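Frequently Asked Questions – Foretska Language Evenings

What are the language evenings?

We meet to practice speaking English in small groups at the Tindall building, on the second floor. It is not a school and there is no exam. You sit at a table with four or five other people and talk for 60 minutes, then there is a break, and after the break the groups are mixed.

Who can come?

Any adult who can already make simple sentences. If you are a complete beginner, please write to us first, so that we can tell you about the beginner table. It is open only in the first week of each month.

Do I need to register?

Yes, for the first visit. Fill in the form on our contact page and wait for the confirmation. After this you can come when you like, but please be on time. The street door is locked at ten past seven and we do not always hear the bell.

How much does it cost?

The first evening is free. After that you pay 2 dollars each time, in cash, at the entrance. We have no card reader. A few members prefer to pay for the whole season in September and this is also possible.

Is there something to drink?

Tea and water are included in the price. Coffee we had before, but the machine is broken and the new one is not decided yet.
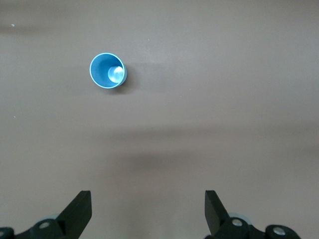

You may bring your own cookies or fruit to share. Please write on a piece of paper if there are nuts inside – two of our members must be careful with this.

Can I borrow books?

Yes. Our shelf has 176 books, mostly easy novels and some grammar books. You can keep a book for one month. Write your name in the green notebook when you take it and cross it out when you return it.

Can I bring my children?

I am sorry, but no. We tried it for one winter and the room was too small for it.

How do I get there?

Take the bus to the Trotex stop and walk back toward the bridge. The entrance is on the side street, not on the main road. Parking is difficult after six.

Whom can I ask if my question is not in this list?

Please write to Trevor Bloxham with the contact form. He answers usually in two or three days, in English or in simple German.

Last change to this page: March 25, 2025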